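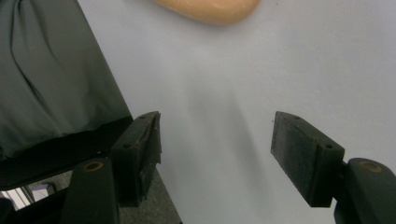

Figure 17. Pale lavender-grey surface, smooth finish.

Section 4: Preparing and caring for smooth surfaces

This section applies to all plain surfaces in the Takau range, whether fitted as worktops, shelves or wall panels. It should be read together with the fitting instructions for Kurnley supports.

4.1 Before first use

1. Remove the protective film, starting at one corner and pulling slowly across the full width.
2. Wipe the surface with a soft cloth dampened with clean water. Work in straight, overlapping strokes.
3. Dry with a second cloth.
4. Look along the surface under good light, from a low angle, and then from the opposite side. Marks in a pale finish are often missed when viewed from directly above.
5. Enter any scratch, dent or change of colour on the delivery record (form 139) before items are placed on the surface.

Note: Small differences in shade between two panels are permitted if the panels come from separate batches. The batch number is printed on the packing label. Please keep the label.

4.2 Routine cleaning

1. Clear the surface completely. Items should be lifted and not dragged.
2. Brush away dust and grit with a dry cloth.
3. Apply Barix surface cleaner to the cloth. Do not pour it directly on to the panel.
4. Wipe, rinse with clean water and dry.

Water used for rinsing should be no hotter than 40 °C.

Caution: Do not use scouring powder, wire wool or bleach. Damage caused by these products is not covered by the guarantee.

4.3 Stubborn marks

Ink, wax and adhesive should be treated as soon as they are noticed. Lift thick deposits with a blunt plastic scraper held nearly flat. Test any solvent on a hidden area first, and leave the test area overnight before continuing.

Caution: Keep solvents away from joints and edge strips.

4.4 Replacement panels

Panels that cannot be restored may be replaced singly. Quote part number 1292 together with the batch number and the shade. Orders received after 1st February will be supplied with the revised edge strip, for which the existing fixings remain suitable.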